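Hermenegildo Robles
@hermrobles

1/ Microwave is set up. It came with the flat and all the buttons are in Chinese, so I've spent part of the morning with a translation app. Putting it in a thread in case anyone else has one like it.

2/ It's a Midea, white going on cream. I measured the table first. The old one from Fondale was 12 mm too deep and stuck out over the front, and I knocked it every time I went past.

3/ It's on the power strip for now. My electrician says a microwave should have its own wall socket and he's right. Santoso have one fitting slot left this month and I've asked for it.

4/ The manual is 72 pages and covers several models. Mine isn't one of them as far as I can tell. I've put it in the drawer with the others.

5/ Sunday, May 8, 2022, for the record, as I always forget when I started using things and then can't argue about the guarantee.

6/ The microwave on the table, and the buttons close up.

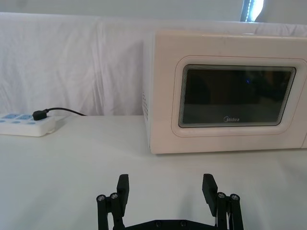
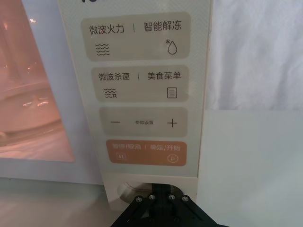 7/ Buttons, top to bottom:
微波火力 microwave power
智能解冻 smart defrost
微波杀菌 microwave sterilisation
美食菜单 food menu
参数设置 settings, minus and plus either side
暂停/取消 pause or cancel
确定/开始 confirm or start
The last two share the orange one.

8/ I'm going to write the English on small labels. Skiltar do a sheet of 100 which is far more than I need, but the rest can go on the freezer tubs.

9/ If you have the same panel and know what the food menu does, please reply. I'll try it with a potato tonight.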